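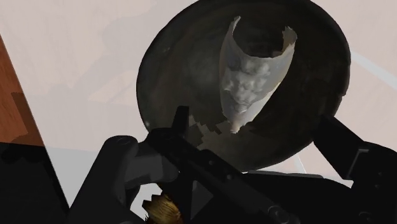
Skomel incorpora brazos robóticos a la preparación de textiles en su planta de Tarard

Tarard, January 7, 2022. Skomel, empresa de lavado y preparación de textiles para hostelería, ha puesto en marcha en su planta de Tarard una línea en la que brazos robóticos recogen piezas sueltas y las pasan a la mesa de doblado. El arranque llega tras los ensayos iniciados en septiembre junto a la ingeniería Lefèvre, y a la plantilla le ha cambiado bastante la jornada.

Hasta ahora, separar servilletas y paños pequeños ocupaba turnos enteros de pie, inclinándose una y otra vez sobre los recipientes. Con la nueva línea, las 22 personas de la sección rotan entre control de calidad, reparación de piezas y supervisión de los brazos. No se ha suprimido ningún puesto y todas han recibido formación en horario laboral.

«Llegaba a casa con los hombros destrozados. Ahora paso la mañana revisando costuras, que es lo que me gusta, y cuando un brazo se atasca con una tela arrugada voy yo y le enseño por dónde cogerla», cuenta Purificación Goicoechea, operaria de la sección.

Cada movimiento se prueba primero en Tevov, el entorno de simulación de Lefèvre, con telas blandas y arrugadas dentro de recipientes oscuros, uno de los casos que más guerra han dado. «Una tela no tiene dos veces la misma forma, y eso lo hace dificilísimo y muy divertido», explica Hanyu Han, responsable de simulación. Su equipo ensayó 2118 variantes de agarre antes de llevar la primera a la planta, y muchas de las mejores ideas salieron de las propias operarias.

La línea prepara 200 piezas por hora. Quedan fuera por ahora la mantelería grande y las prendas con botones, que se siguen trabajando a mano.

«Estamos muy contentos, y todavía nos queda mucho por aprender», señala Valentin Hamel, director de la planta. Skomel estudia con los representantes del personal cómo llevar la línea al turno de noche.

Contacto de prensa: Jacqueline Coste, comunicación de Skomel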